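The budget was due at noon and Marisol Baptiste had the spreadsheet open on the end of the table, next to the towels.

She had 1,245 dollars left on the equipment line. It had to last until April.

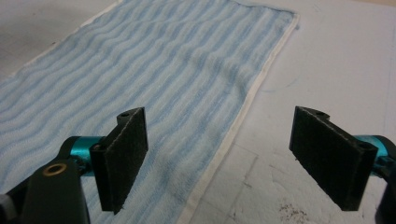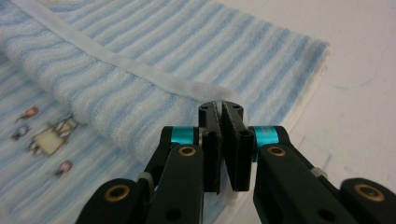
"What do we need most?" she said.

Hassanpour was at the window with his coffee. He had run the folding work at Lukunon before she came, and he still answered as if it were his line to spend.

"Finger pads," he said. "Then towels."

"We have towels."

"We have striped towels. The laundry has plain ones, brown ones, ones with a hood. You teach it on stripes and it learns stripes."

She typed pads on one row and towels on the next. Plundus sold the pads in sets of two, 107 dollars a set, shipping not included. She put in four sets, looked at the total and changed it to three.

"You'll want the fourth," Hassanpour said.

"I want a second gripper."

He didn't say anything to that. A second hand-held unit was 2,600 the last time she asked, and the man at Plundus had told her the price was good through 1 November 2018. She had written the date on a sticky note and stuck it to the monitor. The note had been there long enough to curl.

"Rent one," he said at last. "Flendby rents them. 200 a month."

"For how many months?"

"However many you can pay for."

She did it on paper first, because she trusted paper. Three sets of pads came to 321. That left 924. Four months of rent was 800, and then there was 124 for towels and for whatever broke. Something always broke. Last winter it was a bearing, and they had lost nine days waiting on a part that cost less than lunch.

"Four months," she said. "And you get 60 dollars for towels."

"Sixty."

"Go to the discount place. Get the ugly ones."

"The laundry doesn't have ugly ones."

"You just told me they have hoods."

He laughed at that, a little, and put down the coffee. She moved the last 64 dollars to a row called parts. Then she thought about the shipping, said a word she didn't say in front of the interns, and took 18 of it back out – the pads came from two states over.

At twenty to twelve she sent it. Hassanpour was already looking for his car keys.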